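Amateur license after a two-year gap, do I have to redo the school?

cusard_54

Did the three day school at Renau, got my novice permit, ran 4 club weekends in a borrowed Jirnumex spec car. Then work got busy and I let everything lapse. Now I want back in for the opener in March. Club office is only open Monday and I missed them twice already. Do I need the whole school again or just a refresher? Also is my helmet still ok, it's the one I bought for the school.

Hwa-young Baek

Depends if you ever turned the permit in. Look for the signature page in your log book. If all your weekends got signed off you can ask for a waiver, one page form, attach copies of every signed sheet. I got mine that way after 3 years off. They made me do a check ride with an instructor on the Friday practice and that was it. No classroom.

Medical is seperate. New physical no matter what, so book that first, it's what held me up. I did all the paperwork in one evening from the rental by the track.
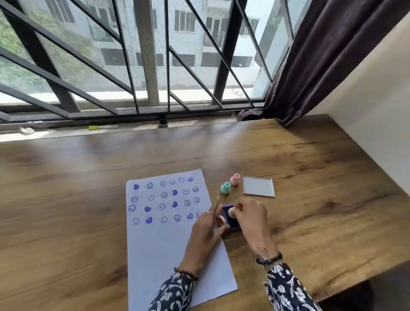
Table by the window at the rental, did my forms here

Helmet: check the sticker inside under the liner, not the reciept. Tech goes by the rating date. If it's one cycle old you're normally fine, two and they'll pull it. Belts same story, and they expire faster than you think. Look at the tag before you load the trailer.

And email the licensing person, don't call. Put your old license number in the subject line.

slowhands3180

just redo the school, its fun

yook_garage

Waiver is right but send it early, mine sat for weeks. One thing to add, at our club the waiver only gets you back to novice. So you still start at the back with the X on the bumper till you finish two more clean weekends. Might be different at yours, ask the chief steward.

If the Jirnumex has been sitting too, change the brake fluid. Old fluid and a first session back, no thanks.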